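Notes for the Elcombe evening talk, June 8, 2022

**Start (no slide yet)**

Ask who has bought a basket, tray or bin to deal with living room mess. Wait for hands. Then ask who still uses it for that. I have bought 2 from Ninum and both hold cables now.

My claim tonight is small. Most of what we call clutter in a living room is packaging, and storage does very little for packaging. The Sudov book has 175 pages on sorting, and wrappers get one paragraph. I find that hard to take seriously.

**Slide 1: the rug**

Snack bag, crumpled plastic, a long white carton, all on a blue rug. Ask where each would go under the "everything has a home" rule. Let them struggle a bit.

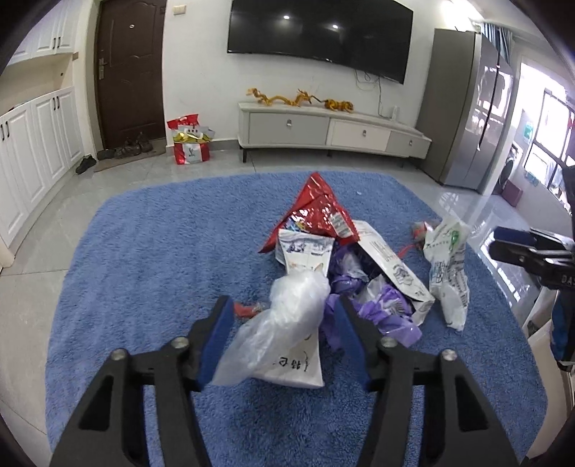 When I tried this part out in September, Gumede objected that people leave wrappers out because the trash can is in another room, and that a lecture won't move it any closer. Fair. I still doubt a second can fixes it. I had one by the couch for a month and it filled up with mail.

**Middle section (go slowly)**

- The "one minute rule." Whose minute? Skip the story about the stairs if we're behind.
- Flattening. Works for cartons. Film and foil spring back, so don't oversell it.
- The Ninum flyer promises "over 800 ways to tidy." I stopped reading at the drawer dividers.

**Slide 2: milk carton**

A 250mL milk carton with wrappers beside it. Small packs are where I expect an argument. People like them, kids can carry them, and every one leaves a carton behind.

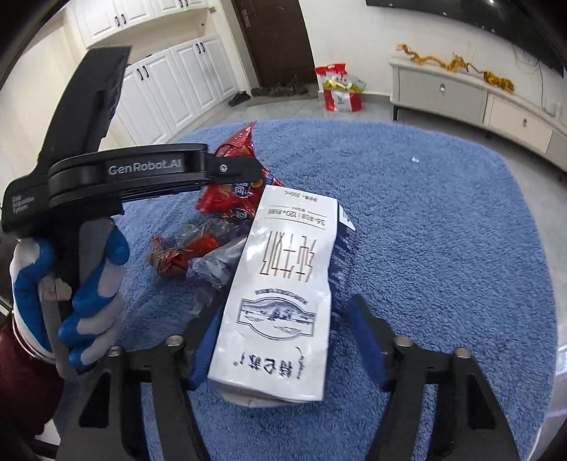

Don't tell them to buy the big size. Half the room will say it goes sour, and they may be right. Suggest they try one week of picking up packaging only, leaving books and toys alone, and see if the room bothers them less. I'm not promising it will.

**Questions**

If the label maker comes up, be polite. Hand the clicker back at the desk, locker code 1546.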